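Call for participants: hand-held gripper demonstrations of soft goods handling in homes

Drukico project, Tsoukalas Laboratory, Dasville 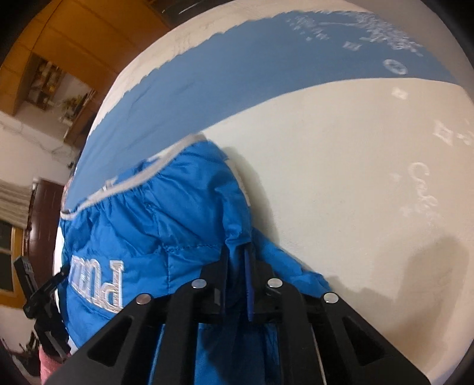 The Drukico project is recruiting adults in Dasville and Prustitz to record household handling tasks in their own homes. Participants use a two-fingered hand-held gripper in place of their hand. The recordings are used to train control policies for a robot arm fitted with the same fingers.

Background

Our first collection round was carried out in one laboratory room with a fixed set of towels and shirts. Policies trained on that data reached a 68 per cent success rate when picking up and hanging garments in the same room. Performance fell sharply when the arm was moved to a furnished flat with different lighting and wall colours. Adding more laboratory recordings did not close the gap. Adding a small set of recordings from two occupied homes closed part of it, even though the total amount of data was lower.

The present round tests whether variety of homes matters more than the number of recordings per home. We are interested in soft, padded and slippery items: jackets, quilted bags, cushions, bedding. These change shape when pinched, and the part of the item that is gripped is often hidden by the fingers. Handling them against a wall or other upright surface is a separate condition in the study, as contact with the surface changes how the fabric bunches.

What participation involves

Each participant completes 6 sessions over a period of up to 11 weeks. A session takes 90 minutes including set-up. A member of the research team delivers the equipment before the first session and shows you how to use it. Later sessions are done without supervision, at times you choose.

In each session you will work through a printed task sheet. Typical tasks are:

Pick up a garment from the floor and place it on a hook or chair
Hold a padded item against a wall, release it, and grip it again at a different point
Open a bag by its zipper and lay it flat
Move a folded item from one shelf to another
Turn a sleeve or pocket right side out

Repeat each task as directed on the sheet. Failed attempts should be kept, not deleted. They are labelled by our staff and used in training. Please do not tidy the room beyond what you would normally do -- clutter, plants, curtains and patterned walls are all acceptable.

The gripper is closed by a trigger and can be used in either hand. The wide-angle camera on it records whatever is near the work area, including doorways and windows. No sound is recorded.

Who can take part

You may apply if you:

are 18 or older
live in Dasville or Prustitz and expect to stay at the same address until the end of the study
can hold and move a light tool for 20 minutes without discomfort
have at least two rooms in which you are able to record
have the agreement of everyone else living in the home

No technical background is needed. People who have taken part in the laboratory round are not eligible. We particularly want to hear from people in older houses, shared houses and homes with painted or decorated walls, which are missing from our present data.

You will not be able to take part if you have a current injury to the hand, wrist or shoulder of the arm you would use.

Payment

Participants receive $200 on completion of the first two sessions and a further $200 at the end of the study. If you withdraw between these points, you keep the first payment. The team arranges collection of the equipment at no cost to you. Accidental damage to the gripper during normal use is not charged.

Privacy and data handling

Recordings are stored on the gripper's memory card until the equipment is collected or the card is exchanged. They are then moved to an encrypted server at the laboratory. Faces, screens, mail and documents are blurred before the recordings are seen by anyone outside the labelling team. You may review your recordings and ask for any of them to be removed up to four weeks after your last session. After that date they form part of the training set and cannot be taken out individually.

Blurred recordings may be released to other research groups under a data agreement. The consent form has a separate box for this, and you may take part without ticking it. Home addresses are held apart from the recordings and are destroyed when the study closes.

Risks

The main risk is fatigue of the hand and forearm. The task sheet includes rest breaks. The fingers can pinch skin if closed on it, so keep your free hand clear and keep the gripper away from children and pets. Stop at once if you feel pain, and report it to the team.

How to apply

Applications close at the end of April. Complete the short form at the Tsoukalas Laboratory front desk or ask for it by telephone between 9 am and 4 pm. The form asks for the type of home you live in, the number of rooms available and your preferred hand. Selected applicants will be sent the full information sheet and consent form before any visit is arranged. Selection is by type of home, so applying early gives no advantage.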